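Chapter 4
Getting Out the Vote at the County Level

6 min read
157 shares · 12 comments

In June, Omolora Onyeka lost a county council primary by fewer votes than there were people at her last rally. The rally drew 500. Her campaign manager, Darcy Simard, later checked the sign-in sheets against the voter file and found that 160 of the guests were not registered in the county.

This chapter deals with the gap between support and turnout. A supporter is a person who says they prefer a candidate. A voter is a person who returns a ballot by the deadline. Campaigns often treat the two as the same group, and small races are where the mistake costs the most.

We begin with registration drives, then move to phone banks, door visits and rides to the polls. The main case is the town of Lurnico, where two candidates – Onyeka and Ebuka Eze – spent close to the same amount but spent it differently.
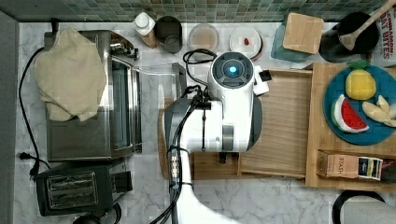

Eze held no rallies. His staff called each likely voter twice, the second time on the Friday before the election, and asked what time of day the person planned to vote. Section 4.1 looks at the script they used and at how the answers were recorded.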